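Robot-Assisted Adhesive Tape Assembly: Working Rules for the Cell
Jurkitz Assembly Notes, maintained by Aiguo Yan

Scope

These rules cover the handling of printed plastic frames that carry pressure-sensitive tape with a release liner, where two or more arms share one bench. They were written for the cell at Hanthorpe and are used without changes at Mtshali. They do not replace the risk assessment for your own cell. If the two disagree, follow the risk assessment and send us a note.

The procedure assumes that the arms are already commissioned, that the emergency stop has been tested on the current shift, and that the operator has been signed off on the Vuseo pendant. Operators who are not signed off may load parts with the arms parked. They may not jog.

1. Inspect the part before it enters the cell

Check each frame by hand under the bench lamp. Reject any frame with stringing or a raised blob on the tape land, the flat surface the adhesive will sit on. A raised spot will hold the tape off the surface, and pressing harder does not fix it.

Wipe the tape land with isopropyl alcohol on a lint-free cloth. Wipe in one direction, turn the cloth, and wipe again. Let the surface dry completely. Do not blow on it and do not use shop air, which carries oil.

2. Check the tape and liner

The tape must follow the inner contour of the frame without bridging at the corner. Look at the corner first. Most placement errors start at the bend and show up later as a lifted edge on the straight run. The liner stays on through this whole step. Smudges on the liner are acceptable; smudges on exposed adhesive are not, and the part is scrapped.

Printed lettering on the liner is a convenient reference for orientation. Pick one direction for your cell, write it on the job sheet, and load every part the same way.

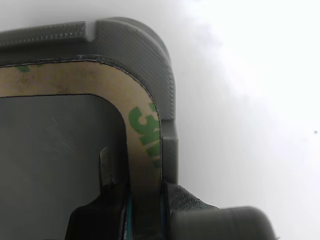
3. Set the grip

Program the grip on the frame wall. A finger may bear on the liner during a hold, but only with the liner in place and only at the reduced force setting. Once the liner is off, no finger pad touches the tape path.

The settings we use:

Holding force, liner on: 12 N
Closing speed, last part of travel: 2 mm/s
Dwell after contact before any move: 2 seconds

Printed frames vary more than molded ones, so do not close to a fixed position. Close to a force limit and let the controller record where the fingers stopped. If the recorded position drifts over a shift, check the pads first and the parts second.

Replace finger pads at 2,000 cycles or at the first visible tear. Log the change on the pad sheet with the arm number. A pad that has picked up adhesive is cleaned with the arm parked and the drive power off. It is never cleaned by reaching in during a pause — a paused arm is still an energized arm.

4. Assign the work zones

Every arm in the cell has a home zone, and shared space has one owner at a time. Ownership is granted by the cell controller through an interlock signal. It is not granted by timing. Two programs that never collide at full speed may well collide when one of them is slowed to teach speed, and this is the most common cause of contact we have recorded.

Before running with more than one arm active, confirm the following:

The holding arm is in position and reports a stable grip.
The working arm is outside the shared zone and waiting on the interlock.
Any arm that is not part of the current step is in its waiting position and set to inhibit.
Cables on each arm clear the neighboring grippers through the full wrist rotation, checked at teach speed.

The cable check is skipped more often than any other item on this list. A loop that sits safely above a gripper at one wrist angle can drop in front of the fingers at another. Run the whole motion slowly and watch the cable, with one hand on the enabling switch. If a tie has to be moved, lock out the arm before you move it.

Also check that the part does not block the camera's view of the fingers. If it does, change the approach angle. Do not run the step blind because it worked the last time.

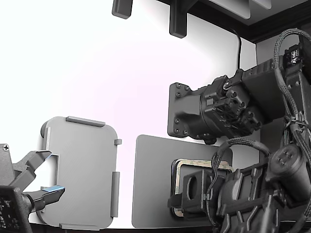 Page last changed: November 18, 2022

5. Run the first piece at teach speed

Run one complete part at teach speed after any of these: a program edit, a pad change, a tool change, a new print batch, or any stop that was cleared by hand. The operator stands outside the marked line with the pendant. No second person enters the cell while the first piece is running.

Stop the run if the frame bows visibly under the grip, if the fingers touch any tab or boss on the part, or if the liner starts to lift. Thin upright tabs are the weak point. They snap at the root under a light side load, and the break is easy to miss with a finger in the way. Leave clearance on both sides of the tab in the program, even if it costs cycle time.

6. Hold through the press

The holding gripper stays closed until the working arm has finished and has left the shared zone. Release in this order: working arm clear, interlock returned, holding arm opens, holding arm retracts straight back along its approach line. Retracting at an angle drags the pad across the end of the tape strip and can peel the liner from that end.

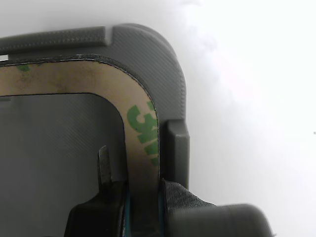 Allow the bonded part to rest flat before any load is put on the joint. We use 28 minutes for the standard tape at room temperature. Colder rooms need longer, and the tape data sheet takes priority over the number given on this page.

7. Record the run

For each batch, write down the print batch number, the tape lot, the pad cycle count, the stopping position of the fingers on the first and last part, and any stop with its cause. "Operator stop" is not a cause. Write what the operator saw.

Keep rejected parts until the batch is closed and mark the defect with a paint pen. In October we changed the approach angle on the holding arm after comparing marked rejects from Mtshali with our own, and the pattern would not have been visible from the log alone.

8. Changes to this procedure

Force, speed and zone boundaries may be changed only by the person responsible for the cell, in writing, with a first-piece run afterward. Temporary changes expire at the end of the shift and are removed from the controller before handover. Send corrections to Aiguo Yan with the section number in the subject line.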